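Pre-run inspection checklist, bin picking cell 3
Grasp-order study, Stondden automation lab
Completed by: Asuka Kaneko
Reviewed by: Sachiko Mizuno
Day: Monday, first run of the week

Mark each item OK, OK with comment, or HOLD. A HOLD stops the run until Sachiko or Tatsuya has signed against it. Comments should say what was found and what was done about it. "Fine" is not a comment.

Section A. Cell and stopping functions

A1. Emergency stop on the teach pendant. OK.
Pressed and released at low speed in manual mode. Brakes applied at once.

A2. Emergency stop on the operator desk. OK with comment.
The button works but the collar turns by hand. Tightened. If it comes loose again, replace the whole unit and do not glue it.

A3. Floor scanner, warning zone and stop zone. OK.
Walked from the door side and from the desk side. Both zones tripped at the floor marks.

A4. Speed limit in the robot program matches the risk assessment. OK.
Checked against the copy in the Clalow folder. The limit was last changed in May, and the old printed sheet on the desk has been thrown away.

A5. Nothing stored inside the stop zone. OK with comment.
Abundio asked again whether spare bins may be stacked by the back wall overnight. They may not. The scanner was taught without them.

Section B. Arm, cables and gripper

B1. Cables along the arm tied and free to move through the full picking range. OK with comment.
Jogged the wrist to both ends of the range used in the study. Slack is enough at both ends. The ties nearest the wrist should be checked at every inspection, as this is where the sleeve rubbed through on the previous arm.

B2. No cable can drop below the gripper when the wrist is fully turned. OK.

B3. Gripper mounting screws at marked position. OK.
Paint marks line up.

B4. Fingertips clean and undamaged. OK with comment.
Wiped with alcohol. Slight wear on one tip, recorded in the log with the tip number. Wear below the limit is allowed, but the same tips must be used for the whole of one condition. Changing tips halfway through makes the two halves hard to compare, and we lost a day to this with the Ollside set.

B5. Gripper opens on loss of supply as specified. HOLD, then OK.
First test: opened late. Tatsuya Nishimura found a kinked air line and re-routed it. Repeated the test 9 times with no delay. Hold lifted, initials TN.

B6. Tool weight and centre of mass entered correctly. OK.
Must be entered again after any change to the gripper, including added brackets. A wrong value shows up as false contact stops near the bin floor, and these get counted as failed picks.

Section C. Bin, table and clamps

C1. Bin seated at the taught position. OK.
Checked with the pointer tool at the taught corners. Tape on the table is a guide for putting the bin back by hand. It does not replace the pointer check.

C2. Clamp tight, bin does not shift under a firm push. OK with comment.
Pushed from the front and from the left. No movement. Clamp handles must be included in the collision model whenever the clamp is moved, even by a small amount. The planner treats anything missing from the model as free space.

C3. Bin walls free of sharp edges and fresh dents. OK.

C4. Bin floor condition recorded. OK with comment.
Scratches and shiny patches on bare metal affect the depth reading, so the floor is part of the test conditions. Do not polish, paint or line it before the study ends. Kanako Katayama has asked for the same bin to be kept for the repeat at Sugiyama. 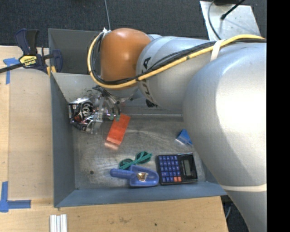

C5. Table does not rock, feet locked. OK.

Section D. Objects and layout

D1. Objects taken from the approved list only. OK.
The list mixes plain blocks with household and office items. The block is the easy case. The calculator, the scoop and the sunglasses are there for their thin edges, open shapes and dark or shiny surfaces.

D2. Objects undamaged, no loose parts. OK with comment.
Check the temples of the sunglasses before each session. A cracked hinge changes the grasp and may leave a splinter in the bin. Remove the battery from any item that has one, where the cover allows.

D3. Layout made by the written method. OK with comment.
Objects are tipped in from the tray and left where they land. The operator may not straighten, turn or separate them. Asuka to remind new operators, because a tidy layout raised the success rate in the pilot more than any change we made to the method.

D4. Hands and tools out of the bin before the run is armed. OK.
Operator calls "clear", second person repeats it. One person alone may not arm the run.

Section E. Method settings and recording

E1. Correct condition loaded. OK.
Two conditions are compared. In the first, the robot takes the object with the highest grasp score. In the second, it scores the same grasps but lowers the score of any object that appears to lie under or against another. Everything else is held the same, including fingertips, speed and approach height.

E2. Order of conditions taken from the random list. OK.

E3. Contact force limit set and tested on the foam block. OK.
Stopped inside the limit on every approach.

E4. Rules for counting a pick agreed before the start. OK with comment.
A pick counts when the object leaves the bin and is released over the tray. An object dropped back into the bin is a failure. Two objects lifted together are entered under their own code and are not counted as a success. Abundio and Asuka read the rules aloud before starting and agreed on the edge cases.

E5. Free disk space and clock. OK with comment.
Space is enough for roughly 1,000 attempts. Clock on the logging computer was behind the robot controller. Synchronised and noted, as the force data cannot be matched to the attempts without it.

E6. Stop rule known to the operator. OK.
After 3 failed attempts in a row on the same layout, the run pauses and the layout is recorded as unfinished. The operator does not help the robot by moving an object.

Comments from review (SM)

B5 was handled properly. Please add the air line to the list for the weekly check, with the new route shown on the cable drawing.

On D3, I accept the wording, but the pilot result should be written up as an observation only. The tidy layouts were not chosen at random, and different people made them.

On E4, the separate code for double picks must also appear in the results table. In the draft it had been folded into the failures, and this makes the second condition look better than it is. Kanako has the corrected version.

Open actions
Order spare collar for desk stop button: Abundio Robles
Update cable drawing after air line change: Tatsuya Nishimura
Send corrected results table to all: Kanako Katayama
Recheck fingertip wear at end of the current condition: Asuka Kaneko

Run released. No open HOLD items.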